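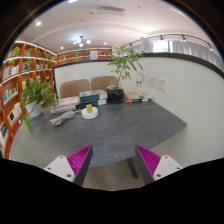

What counts as "desk clutter" in this collection?
Anything left on a table or desk that was not put there for the job at hand: cables, books, stands, small blocks, chargers, the lot. If a thing was in use when we got to it, it stays out of the list.

Garnthorpe Tabletops
README, version 7

This folder holds notes on 107 tables and desks in shared workrooms, and on what had piled up on them. It was started in March by Poppy Hollis, who wanted to know why she could never find a flat place to set down a cup. Gebremedhin Asfaw joined to do the labels and has been correcting the spelling of "miscellaneous" ever since.

What's in the folder

tables.csv has one row per table: room code, table shape, surface color, and a short note.
items.csv has one row per thing, or per group of things that plainly belong together. A stack of books is one row. We tried giving each book its own row and lost a week to it.
notes.txt is where arguments went to be settled. Some are still in there.

How things are labeled

Each row in items.csv gets a kind, a color and a place. The kinds are cable, paper, book stack, stand or base, small block, cup, tool, and other. "Other" was supposed to be rare.

Cables are marked bundled or loose. Bundled means folded or looped with some evidence of intent. The gray-white one on the dark gray table, lying in parallel loops beside a round white base, is bundled, and by local standards it is practically gift-wrapped. The small yellow block on top of that base has its own row, as things sitting on other things always do.

Book stacks are split when there is a visible change in the pile. The same table has three, among them a pale one and a taller one with blue-teal and dark spines, and they stay two even though they are right next to each other. Gebremedhin wanted to merge them. See notes.txt, at length.

Table shape is round, straight or mixed. A top with a curved front edge and a pointed corner is mixed. Surface color is whatever the person at the table called it — "dark gray, streaky" is fine, "moody" was sent back.

Known problems

Rooms coded Mestico and Proltby were listed before the labels were fixed, so their "other" rows are a swamp. 20 rows from Seyoum have no place filled in. We know which ones. We have not gone back.

Pale colors are shaky throughout. One person's white is another person's cream, and "whitish" appears more often than either of us would like.

Owners are not recorded. Please do not ask us whose charger it is.

Changes

Version 7, July 14, 2018: split "stand or base" out from "other"; removed 2 tables that had been entered under both their old and new room codes.
Version 6: added the bundled/loose mark for cables.
Version 5: withdrawn. The columns were in the wrong order and so were we.

Corrections go to Poppy, with the room code in the subject line. Spelling goes to Gebremedhin.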